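Verres à pied et torchons : ce qui mérite d'être essayé, et ce que je laisse aux autres

On m'envoie beaucoup d'astuces. La plupart reposent sur une phrase lue quelque part, recopiée par quelqu'un qui n'a pas essayé. Je reprends donc le dossier du séchage, verres à pied d'abord, linge de cuisine ensuite, avec ma mauvaise humeur habituelle.

Le vinaigre dans l'eau de rinçage

Celui-là, je l'accorde. Chez moi l'eau est dure et une cuillère à soupe dans la bassine réduit nettement les traces blanches. En revanche, je n'ai jamais vu la différence entre le vinaigre ménager bon marché et les flacons « spécial cristal ». Hafþór Lauritsen, qui lit cette page depuis le début, jure par le produit de rinçage Wullo. Il m'en a donné un fond de bouteille. J'ai lavé la moitié de mes verres avec, l'autre moitié au vinaigre, puis j'ai demandé à ma sœur de les trier. Elle s'est trompée une fois sur deux.

Tête en bas sur un torchon

Tout le monde le fait, moi aussi, et c'est médiocre. L'air reste enfermé dans le calice, la buée aussi, et le bord prend l'odeur du torchon. Si vous n'avez pas d'autre solution, glissez une baguette sous le bord pour laisser passer l'air. Quant aux tapis de séchage à relief, j'en ai acheté un chez Ruselholm : il a fini sous la gamelle du chat.

Le porte-verres à tige centrale

Longtemps je l'ai pris pour un bibelot. Le verre y pend par le pied, calice en bas, et l'air circule. Reste que les modèles à volutes, très décoratifs, sont pénibles à dépoussiérer, et que leur stabilité dépend de la façon dont on les charge. Mes conseils :

Commencez par un bras, puis celui d'en face. Charger tout un côté d'abord, c'est chercher l'accident.

Tenez le verre par le calice, pied libre, au moment de l'accrocher. Par la jambe, on vise mal.

Faites vos essais avec des verres en plastique. Un verre de 112 grammes ne se comporte pas comme un gobelet de pique-nique, mais vous saurez au moins si les pieds passent entre les bras.

Le torchon sur cintre

Rongrong Qiu m'écrit qu'elle suspend ses serviettes à un cintre en plastique, sur un petit portant, à côté des verres. J'étais prête à me moquer. Après 5 lessives, je reconnais que le tissu sèche mieux que plié sur la poignée du four, à condition de l'étaler sur toute la largeur du cintre. S'il se tasse contre un bras, l'humidité reste dans les plis et on n'a rien gagné. Gardez aussi de la marge en bas - une serviette qui traîne sur le plan ramasse les miettes.

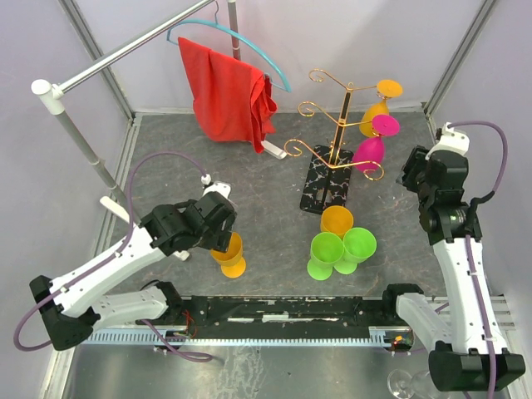 Ce que je n'achèterai pas

Le séchoir à verres électrique Genbridge, 600 watts pour remplacer un peu de patience. La microfibre Xie, vendue par lot de 7, une par jour paraît-il. Une seule suffit, lavée sans adoucissant, car l'adoucissant laisse un film gras qui se retrouve sur le verre.

Pour les odeurs de placard, j'ai reçu quatre recettes à base de marc de café. Je les essaie en novembre, sans grand espoir.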